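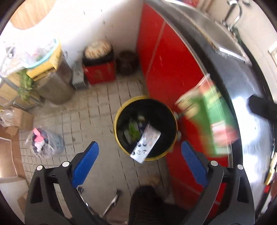 Kitchen & Household: Waste and Sorting

Emptying the medicine drawer and keeping the kitchen bin under control
Marius Enache
03/12/2023

Small packaging fills a kitchen bin faster than food does. Cartons go in whole, blister packs spring back open, and by evening the lid won't shut. Most of what follows deals with that, plus the floor around the bin, which in a small kitchen tends to collect everything that has no shelf.

Where the bin goes

A round bin in the middle of the floor is handy while you are clearing out a cupboard. You can drop things in from any side and you don't have to keep opening a door. Once the job is finished, move it back against a wall or the end of the cabinets. Keep it away from a heater, especially with a plastic bag in it.

On light tile, look at the grout when you move the bin. Drips run down the outside and settle in the joints. A stiff toothbrush, warm water and a little baking soda will take up most of it. Rinse with plain water and dry with a rag.

Cartons

Open both ends and press flat before throwing anything away. A carton that goes in whole takes the room of six or seven flat ones. If your town collects paper and card separately, stand a paper bag next to the bin and put the flat cartons there. Take out the leaflet first and check that nothing is left inside. I have found full strips of tablets in boxes I was sure were empty.

Cartons with food or syrup on them go in the regular trash.

Blister packs

Empty blister packs are usually plastic and foil bonded together, and most curbside programs won't take them. Ask your local collection before you put them in with recycling. In the trash, lay them flat and push them down the side of the bag. The corners are sharp enough to split a thin bag, so don't leave one pointing outward when you tie up.

If there are still pills in the pockets, don't throw the pack in the kitchen bin. Many pharmacies take back old medicine. Ours in Nendstead has a drop box by the counter. Collect the leftovers in a jar with a tight lid, out of reach of children, and take them all in one trip. Don't flush them unless the leaflet says to.

Go through the medicine drawer every December. Put everything out on the counter, well back from the sink, and sort by date. Anything past its date goes in the jar. Anything with no date you can read goes in the jar too. Write the month you opened a bottle on the label with a marker.

Bins with a handle

Check the handle fittings now and then. They work loose, and the handle comes off when the bin is full. On a bin with a metal fitting, squeeze it gently back into place with pliers. If the hole in the rim has stretched, a washer on the inside will hold it for years. Petrică Lungu wrote in to say he uses a short loop of wire in place of the fitting, and that works too if you bend the ends inward.

Boxes stacked on other things

Every kitchen has a box balanced on a container, with a bag on top of that. It stays up until you need the thing at the bottom. Put the widest item on the floor and the lightest on top, and don't go above knee height. Plastic bags are better hung on a hook. Woven baskets are fine on top of a box, but lift them off every so often and shake out the crumbs.

Leave clear space in front of any wall heater, and don't set bags or cartons on it in summer either. They get forgotten there until the first cold night.

Glossy cabinet doors

Red doors show every splash, and the ones closest to the bin get the worst of it. Wipe with a soft cloth and a drop of dish soap in warm water, then go over them with a dry cloth in one direction. Run the cloth edge down the seam between doors, where the grease sits. Don't use scouring powder. It leaves dull patches that can't be polished out.

Smell

Sprinkle baking soda in the bottom before the new bag goes in. Wash the bin itself every 2 weeks with hot soapy water, and let it dry upside down. A folded sheet of newspaper under the bag will catch leaks.

Next in this section: drying racks for narrow counters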